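Sebastián Escobar has spent most of the winter teaching one robot arm to pick things up. He runs data gathering at Siltotar, a small company in Nerketthorpe that trains control software for light assembly work. We talked on a Tuesday after his shift ended.

The job, as he explains it, is to produce examples. An operator guides the arm through a short task, the computer records the joint positions and the camera views, and the result is saved as one episode. The learning system is trained on those episodes later.

"We have 3880 saved right now," Escobar said. "After review, 2080 of them went into the February training set. The rest are waiting or they got rejected."

Rejection is common. An operator may hesitate for too long, or let go of a part too early. Escobar doesn't mind a slow episode if the motion is clean. What he wants out of the set is anything where the operator changed their mind halfway.

"The system copies what you do," he said. "If you stop and think in the air, it learns to stop in the air. We had a version that did that over the table for several seconds before every grasp. It took us a week to find out we had taught it."

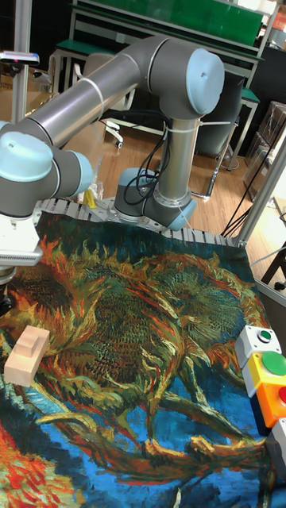
He also changes what lies under the parts. Early on, everything was recorded on a plain surface, and the model did well until somebody put down a patterned cloth. Then it reached for spots on the fabric.

"It had never seen a busy background, so it didn't know what to ignore," he said. "Now we swap the cloth every few sessions. Some of them are pretty loud. A piece of bare wood on a dark print is easy for you and me. The model needs to see it many times."

There are 6 operators on the rota, and each works in blocks of no more than an hour. Escobar found that people get sloppy after that, and the review pile grows. He still records a block himself most mornings.

The next target is 3000 reviewed episodes, which he expects to reach by spring. After that the set goes to Atanasov, the group that handles training, and he starts over with a new task called Mandodard. It involves fitting two parts together.

"Fitting is harder," he said. "You can be off by a little when you pick something up. I think we'll throw away a lot more in the first month."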